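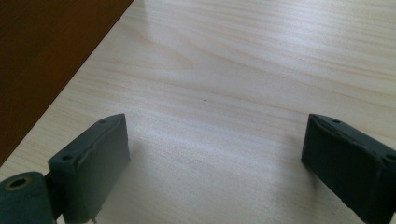

How far does the gripper need to open for household objects?

We settled on 90 millimeters between the finger faces. That takes a mug, a jar lid, a paperback on its side and most of the kitchen tools people have brought in to try. A wider opening means longer links, and longer links flex when you squeeze.

**Hand-held gripper build, progress to May 30, 2019**

The second gripper is together and has been in use at the shared bench at Plilwood. It follows the same plan as the first one, which Rodrigo Rivas started at home in December: two fingers, a hand grip underneath, a trigger that closes both sides at once, and a camera looking out between the fingers. You carry it and do the job yourself, and the recording is used later to work out how a small arm should do the same job.

The fingers are plain blocks. We tried curved ones on the first build and they were good on round things and poor on everything else. A flat face is easier to make and easier to line up, and when it wears you can re-cover it in a few minutes. The covering is a thin rubbery sheet pulled around the block. It creases a little where it goes over the bevel. Rodrigo wanted to redo it, but the creases are at the top edge and do not touch what you pick up, so they are staying until the covering needs changing anyway.

The pivots gave the most trouble. On the first gripper the pin ran straight in the printed part, and after a couple of weeks the fingers had enough side play that the tips no longer met. The new one has metal bushings pressed into the housings. Fulgencio Collado bored the housings on the drill press and pressed the bushings in with the bench vise. One went in crooked and had to be knocked out and done over. If you are making your own, print the hole slightly small and bore it to size. Do not try to print it to the final fit.

Weight is 401 grams without the camera and its cable. The first one was 194 grams heavier, mostly because of the steel plate in the handle. The plate is gone and we have not missed it. After a long session the wrist still gets tired, and the next change will be to move the grip back toward the balance point.

Notes for anyone using the gripper at the bench:

- Squeeze the trigger fully once before you start, then let it open all the way. The recording software takes its open and closed positions from that.
- Check the finger screws before and after. They back out. Thread locker is in the drawer marked Boline, with the hex keys.
- Keep the tips off the tabletop when you are not picking something up. Dragging them scuffs the covering.
- Daylight from the window puts a strong glare on the light table. The blind is fine to use. If you leave it up, write that on the log sheet.
- Wipe the table down first. Crumbs and pencil marks turn up in every clip.

The current task is simple: pick up one object, move it across the table, put it down, open the fingers. We have 16 objects on the list and would like each of them done by more than one person. The list is taped inside the cabinet door. Please do not add to it without telling Fulgencio, who has to match it to the file names.

The arm itself is behind schedule. The base and shoulder are done. The elbow is waiting on a replacement gearbox from Kornov, and the wrist has been drawn but not cut. Rodrigo is using the Tejada board for the motor control and has it turning one joint at a time. The fingers on the arm will be the same blocks as on the hand-held unit, with the same screw spacing, so a worn pair can be swapped from either one.

We could use a hand with sewing or gluing covers, with cable strain relief (the camera cable has failed twice at the same place), and with sorting clips. No robotics background is needed for any of it. The drawings and the cut list are in the project binder on the shelf over the drill press. If you take the binder home, sign it out.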